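Home Journals Browse Authors Help
Search this journal Advanced Clear
Last updated 1/6/26

4.2 Wear and dust on the inner surfaces of metal storage bins

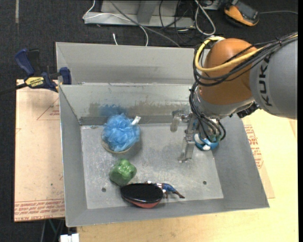
Figure 3. Gray metal bin with sloped inner walls; the floor is scuffed and carries faint dusty streaks.

Dust retention was studied in the bins of the Feltthorpe store, where small parts are kept between cleaning rounds. Bins of the general form shown in Figure 3 were compared with straight-walled bins of equal floor area. All were washed, dried and weighed at the start of the trial, then left in normal service for 31 days. Material was brushed from the floor and the walls separately and weighed again.

Floor deposits were heavier than wall deposits in both groups. In the sloped bins the largest share lay along the foot of the wall - the line where the brush used at Feltthorpe makes poor contact. Moschos (Section 2) reports the same pattern for the Nadham store, though her bins were painted and ours were bare.

Scuffing was scored on the Konstantinidis scale, which runs from 0 to 100. Floors with a score above 12 held more fine dust than smoother floors after a single dry brushing. The difference was small after a second pass and could not be measured after a damp wipe. Wall scores were low throughout and are not treated further.

Two limits apply. The store was heated from the north side only, and air flow over the upper shelves was not recorded. The Gullilum balance was also replaced in June, partway through the work; readings from the old unit were corrected using the factors in Appendix B. Lot 2215 was weighed on both units and served as the check.

4.3 Effect of brush stiffness

Previous section Next section Contents References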